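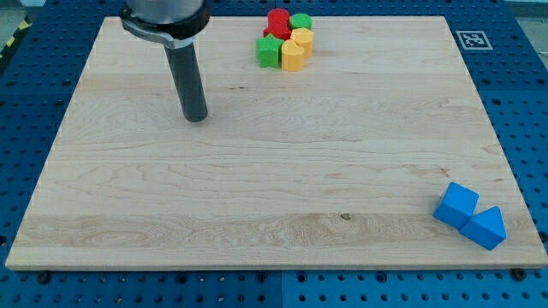
Dagdag Owners and Buyers Board > Buying and Selling > Second floor unit, special assessment coming, walk or renegotiate?

ridgeline_renter
Posted 11th March

We are under contract on a second floor condo in the Pistum complex, the gated one behind the shopping center. Two bedrooms, one parking space, no pets over the weight limit. The listing said the monthly fee was 372 and covered water, trash, roof and the pool. That part checks out.

What the listing didn't say is that the association has been discussing a special assessment for the exterior stairs and walkways. We got the meeting minutes with the resale packet. In the December minutes there is a line that says the board "will obtain bids for stair replacement, funding to be determined." No amount. The reserve study in the packet is old and doesn't list the stairs as a separate item.

We have a few days left on our inspection period. Our agent says this is normal and every complex has something like it. My wife wants to walk. I'd like to ask the seller for a credit. What have other people done?

tallgrass22
Your agent gets paid if you close. Keep that in mind.

I would call the management company and ask directly if bids have come in. They may not tell you, but the seller can ask and has to be told. Put the request in writing through your agent.

Mo_in_4B
I own in Pistum, ground floor, other side of the pool from the units that usually sell. The stairs do need work. Two of the buildings have had temporary posts under the landings for a long time. The last number I heard mentioned at a meeting was 233 a month added for a while, but that was one owner talking and the board didn't confirm it. Nothing has been voted on.

It's a decent place to live otherwise. Quiet at night, the gate works most of the time, and the laundry hookups are inside the unit so you don't have to share.

ridgeline_renter
Thanks, that helps. 233 on top of 372 would be a stretch for us. Not impossible, but it would change what we offered.

Does a ground floor owner pay the same share as a second floor owner?

Mo_in_4B
Yes. It's by square footage in the declaration, not by who uses the stairs. People downstairs complain about that every year.

cornerlot
I'd walk. An association that writes "funding to be determined" doesn't have the money. If they had it they would say it was coming out of reserves. I bought into a place like that and paid for a roof, then a retaining wall, then the pool deck. When I sold, the buyers wanted a credit for the next thing.

tallgrass22
I don't agree that you should walk over one line in the minutes. Any building that age is going to need stairs at some point. The place with no assessment coming may just be the place that hasn't looked yet. What matters is the price. If the unit is priced below the others because of this, fine.

cornerlot
It isn't priced below the others. I looked. The last couple of sales in there were the same or lower.

tallgrass22
Which ones did you look at? One of those was sold with a tenant in it and the old kitchen.

cornerlot
OK, I didn't know about the tenant. The other one was a regular sale though.

hallway_closet
Check your contract before you argue about credits. Ours had a box for who pays assessments that are levied before closing and who pays the ones levied after. If nothing has been voted on, then under most of those forms it's on the buyer. We missed that box and it cost us.

Also talk to your lender now. Ours was through Altance and they sent the association a questionnaire that asked about pending repairs to stairs and balconies. The answers held up our loan for two weeks. I don't know if every lender uses the same form.

ridgeline_renter
Just looked. The box is checked for buyer pays after closing. I don't remember anybody going over that with us.

The lender has sent the questionnaire but it hasn't come back.

Mo_in_4B
Management is slow with those. Cloretti took over the complex a while back and the office is only open mornings. Go in person if you can. Emails sit there.

hallway_closet
Then I would ask for two things in one addendum -- more time on the inspection period until the questionnaire comes back, and the seller to pay any assessment approved within a set period after closing. Some of the money can be held in escrow. A seller who says no to both is telling you something.

cornerlot
Escrow holdbacks are a pain and plenty of lenders won't allow them. Price cut is cleaner.

hallway_closet
Ours allowed it. Ask first.

ridgeline_renter
Update. The seller agreed to the extension but not to paying the assessment. They offered a small price reduction, less than a year of the number Mo mentioned. Cloretti says two bids are in and the board will look at them at the next meeting, which is open to owners only.

My wife still wants to walk. I am closer to agreeing with her than I was. We are going to wait for the lender's form and decide after that.

Mo_in_4B
I'll be at the meeting. If they give out a figure to the owners I'll post it in the Pistum thread. Have your agent get the seller to go too, or at least ask for the draft minutes.

ridgeline_renter
Will do. Sent the agent a message just now.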